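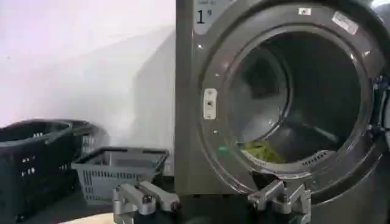

Teaching by remote control has moved from the folding table to the laundry room at Jarkell. The Tindness project spent most of the summer on towels and shirts laid out flat, and the operators had become quick at it. Loading and unloading a washer is slower work. The drum is deep, the rim is round, and the cloth has to be found before it can be lifted. For the first lessons we picked laundry in a strong yellow-green, easy for the operator to find on the wrist view against dark steel, and we keep the two-finger gripper open on the way in and close it only when both tips are past the rim. Baskets stand beside the machine on the left, so the arm has a short trip between the two.

One person drives at a time. The operator sits at the Jitness station with a hand controller and two views on the screen, one from the wrist and one from higher up. Most people start out watching the high view, as it feels more natural, and then switch to the wrist view for the last few inches. We now ask new operators to practice that switch with an empty gripper before they record anything.

As of 20 Oct 2019 we have 324 recorded demonstrations of the laundry task. Of these, 58 were set aside at review, mostly for one of two reasons: the operator stopped partway to think, or the cloth was dragged over the rim instead of lifted clear of it. Pauses are a bigger problem than they sound. The robot copies what it is shown, and a robot trained on long pauses will stop in the same spots and stay there. If you need to think, end the recording, move the arm back to the start position and begin again. A discarded attempt costs us very little.

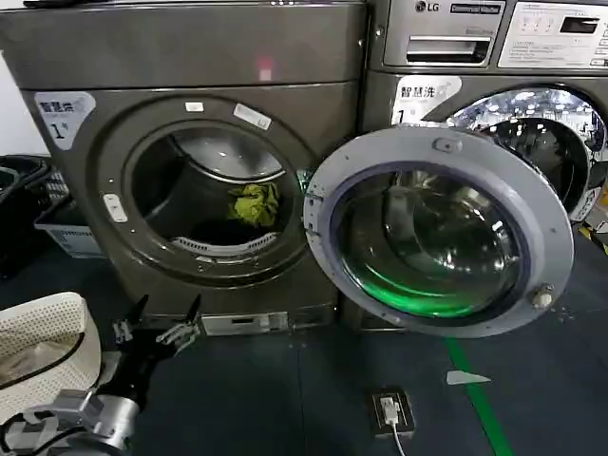
We also tried guiding the arm by hand, with the motors slack and a person moving the wrist directly. It worked well for the basket side, where there is room to stand. At the drum it was awkward – the person's shoulder blocked the high view, and the door was in the way of their elbow. For now, hand guiding is used only for the basket moves, and everything that goes inside the drum is done from the station. The two kinds of recording are stored separately and should be labeled when they are saved.

Dark clothing comes next. Black socks and navy shirts are hard to pick out at the back of a drum, both for the operator and for the robot, and we expect the first sessions to be slow. A clip-on lamp is on order. We would like to have 645 demonstrations by the end of December, including mixed loads with up to 2 colors.

Sessions at the Cabello building are open to anyone who has finished the basic controller course. Sign up on the sheet by the station, and please write down which controller you used – the older one drifts a little to the left, and we need to know which recordings it touched. Wipe the fingertips before you start and leave the doors of both machines open when you finish.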